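2022-02-12

Chores project, bench notes (Heloment arm, tube tidying)

Ratree asked me at lunch whether a machine can clear up a bench yet, and I gave her a much longer answer than she wanted. Short version for the notebook: parts of it, yes, and the parts are getting really good!

Today's chore is the dullest one we have. Capped test tubes, teal tray, marbled tabletop. The arm has to take tubes one at a time and move them between tray and table without any fuss. Anyone here could do it while talking on the phone, and that's why I like it as a test. Nothing is fixed down and nothing is in a rack, so the arm gets the same mess we'd get. 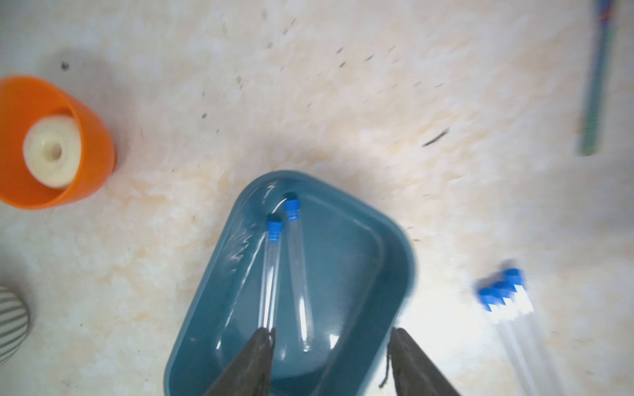 Wrist view, two tubes in the tray and the fingers over their lower ends.

Clear plastic is still the nasty part. The tray has shiny walls, the tubes have thin white highlights, and to the vision side those can look like the same thing. The caps save us. Bright blue on teal is easy enough to find, and once you have a cap you have a pretty good guess at where the rest of the tube goes. I'd love to try it with clear caps some day, but Anastasia says to walk before I run (fair).

Log is up to 665 picks since November. Of those, 243 were with the old Pomanico finger pads, so don't mix the two sets when you plot them. The new pads are softer and I'm much happier with them. 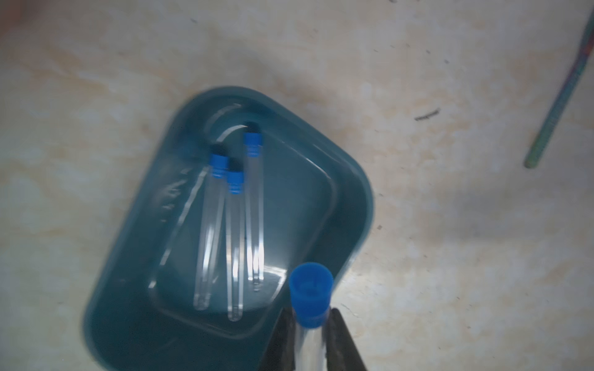

Grip height matters more than I thought. Close to the cap is good, the tube stays upright and the wrist doesn't have to guess where the bottom end is. Further down it wants to swing. I've put the target just under the cap for now and left the Szénási planner to sort out the approach angle, which it does nicely when neighbors are lying parallel and less nicely when they cross.

Could this thing put away silverware? I think so, sooner than people expect. Folding a fitted sheet, no, ask me in a few years. Loading a dishwasher is somewhere between, and Anastasia and I have a bet on it (2 lunches, her side is "never, in my kitchen").

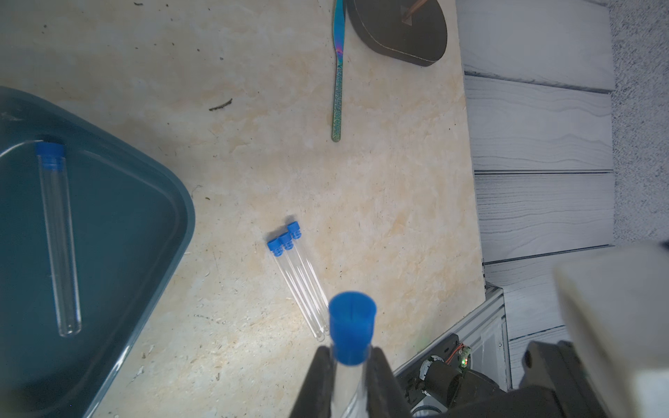
To do

Wipe down the tabletop, too many specks and bits on it.
Tag the overlapping tubes separately in the log.
Ask Ratree for the Skukitz lamp back, the glare is worst on the tray walls.
Keep going to 3,000 picks before changing the pads again.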